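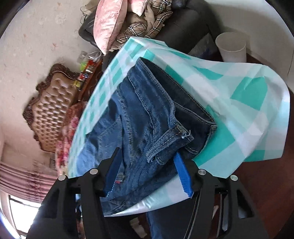

Figure 3. Dark blue jeans on a checkered table covering, with the hand-held gripper open over the fabric. The waist of the garment lies open toward the upper right.

4.2 Rules for starting a recording with soft garments

When we began writing the Skakix collection rules, we took most of them over from our earlier work with boxes and cups, and we were rather pleased with how short the list was. Clothing soon made it longer. A cup has a position and an angle, and two people will usually agree on both. With a pair of jeans like the one in Figure 3, bunched in one part and spread out in another, we found that careful operators at our Dretton and Bickerstaff sites could follow the same written rule and still hand in very different starting states, each of them sure (and with good reason!) that the rule had been kept.

The current version, which we call Clulon and which has been in force at both sites since Oct 5, 2019, therefore says less about where a garment should lie and a good deal more about what the operator must check before the first grasp. The waist, collar or other main opening has to be visible to the wrist camera. The jaws start open and over the garment. At least one edge with stitching on it should be in view, as we have found seams and bands to be a great help to the people who label the recordings afterward; in Figure 3 the two pale lines along the waistband do this job nicely. Metal fasteners are noted on the record sheet, and a fingertip is never closed on one on purpose.

We went back and forth for a long while on the question of homes. Some of us wanted a plain table and a bare wall for every recording, and we understand the wish, but a rule that asks families to clear their living rooms is a rule that will be quietly ignored. Clulon asks only that the garment rest on a surface that stays in place for the whole recording. Patterned cloths are allowed, and so are folds and raised edges in the cloth, provided that the operator marks the field "uneven support" on the sheet. Sofas, cushions and other household things may stay where they are.

Of the 1,059 garment recordings checked under the new rules, 680 involved trousers of one kind or another. We sent back 59 in all, 42 of them for a main opening that could not be seen at the start, and the rest for record sheets that were missing or only half filled in. We have kept the sheet to a single page for this reason, although it took us until December to agree on what could be left out, and the field for fabric weight is still a matter of friendly disagreement between the two sites.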